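Giving Up on the Good Napkins

September 2022

My aunt left me 87 cloth napkins, which is how I learned that a person can inherit an opinion. Hers was that paper ones were for picnics and people who had given up. I was raised on this. I once apologized to a plumber for handing him a paper towel.

So for three years I ironed. I ironed for birthdays, I ironed for soup. Then in May the iron (a Genton, older than my marriage) started spitting brown water on everything, and I took it to the repair place on Trumgate, where the man looked at it the way doctors look at you on television. I walked home with no iron and a strange lightness in my chest.

We have been eating off wrinkled cloth ever since. My mother has noticed. She smooths hers out on her knee, slowly, so that I can hear it.
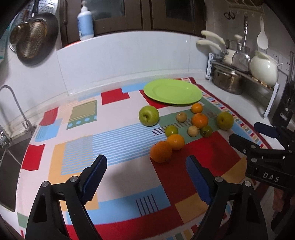

Photo: Lesia Skoryk

What I've come around to is color. Plain white linen shows every crease and every beet. A busy print with plenty of red in it forgives nearly everything, and I say that as someone who eats over the sink when company isn't around. Stripes are good too. Checks are fine, though they make me want to line up the forks.

The white ones are in a box under the bed. I did try to sell them, and the only offer came from a woman in Horobets who wanted up to 12 of them for polishing trumpets. I said no and then felt bad about it for a week, mostly on behalf of the trumpets.

My husband thinks we should buy a new iron. He has found one with 600 reviews and a setting called Silk Plus. Neither of us owns any silk. I told him I'd think about it, and he knows me well enough to have closed the tab.

Anyway, Thanksgiving is at our house this year. Bring a pie, and wipe your hands on whatever you find.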